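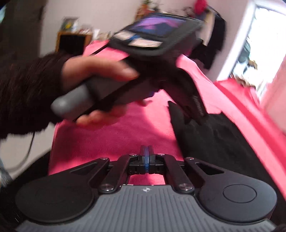

Folding is the part of housework with the most advice attached and the least evidence. Start there, and go slowly. I want the room to admit how many folding books, drawer inserts and magazine pull-outs they have at home before I say a word against any of them. Ask for hands. Then ask whose drawers still looked the way the book said by the end of January. Point at the brown fuzzy sleeve on the arm at the left and ask how they would fold a jumper in a knit like that. There will be three answers at least, all of them given with complete confidence. Let them argue for a minute, then move on.

Talk given at Cirnstead library, 10 March 2012. Notes tidied up a bit afterwards for the people who asked. Bits in brackets are to myself.

What the books promise

The Pálfi booklet is the one most of this audience will know. It says a drawer folded its way saves you time every morning. Read out the line about "a calmer start". (Don't do the voice.) Who measured that? I went through the booklet twice looking for a test, a diary, a comparison of any sort, and found 23 drawings of hands and no results.

The hands in the drawings always work on a white table with stiff cotton squares. I have never owned a stiff cotton square. My laundry is mostly soft, dark and a bit stretched, and it gets sorted on top of whatever is on the bed. Black cloth on a bright pink cover is easy to find, I grant you. Telling the front of it from the back is another matter, and once it is lying in a peak with the rest spread out wide underneath, I'd defy anyone to match it to a drawing.

(If running late, skip to the drawer inserts.)
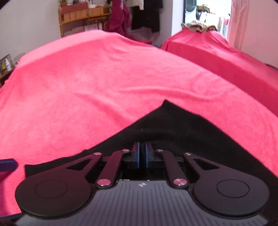 Black things, and why they are a fair test

I was told after the Brokeck version of this talk that I pick difficult items on purpose. I do. A method that only works on tea towels is a method for tea towels and should say so on the cover.

So, long black knitted things. Stockings, leggings, arm warmers, thick socks, take your pick. The usual instruction is to lay the pair flat, one on the other, and roll from the toe. Two objections. First, you have to know they are a pair, and two blacks that matched in the shop may not match after a year of different washes. Second, rolling one inside the cuff of the other pulls the cuff. The booklet says this does no harm. Perhaps. I would like to see the same sock after 200 rolls, and so far no one has offered to show me one.

Pause for the person who always says they buy identical socks. It is a good answer. Say so and carry on.

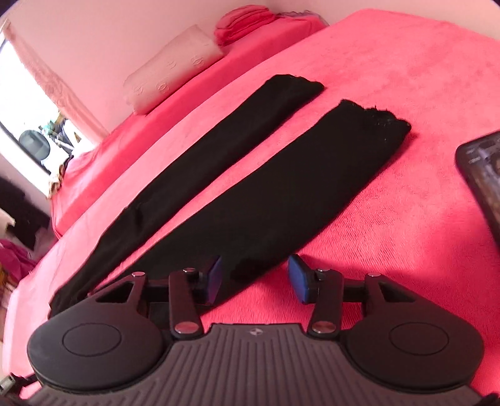
11 min read

Laying them out side by side first

My own habit, which I recommend weakly. Put the two pieces next to each other on a light or bright cover, with a strip of the cover showing between them. Compare the lengths. Look at the top edges. On this bed the left one is longer, and the one on the right has a ragged, fuzzy end. Would I have spotted that with one on top of the other? I doubt it.

You also see the lint. There are faint specks on both of these, and a fleecy cover seems to me an odd place to put black knitwear if specks bother you. They don't bother me much. I don't know whether the cover is to blame, and I'd be wary of anyone who told you they did.

Then fold each in half and in half again. Stop. That is the whole method and it has no name.

Drawer inserts

Short section. I tried the Pasia divider for a winter. It holds what you put in it and takes up room that used to hold clothes. I went back to a drawer with socks at one end and everything else at the other. The Pasia now has batteries and string in it, and for that it is very good.

Likely questions

Does folding prevent creases? Some, in some fabrics. Hanging does too, and so does wearing the thing.

Is it worth ironing before folding? I'm not getting drawn into ironing. (Last time this took up the tea break.)

What about fitted sheets? Roll them up and shut the cupboard door. Someone will want to demonstrate - let them, there are 2 sheets in the bag.

Chairs back against the wall before we leave, and the key goes to the front desk.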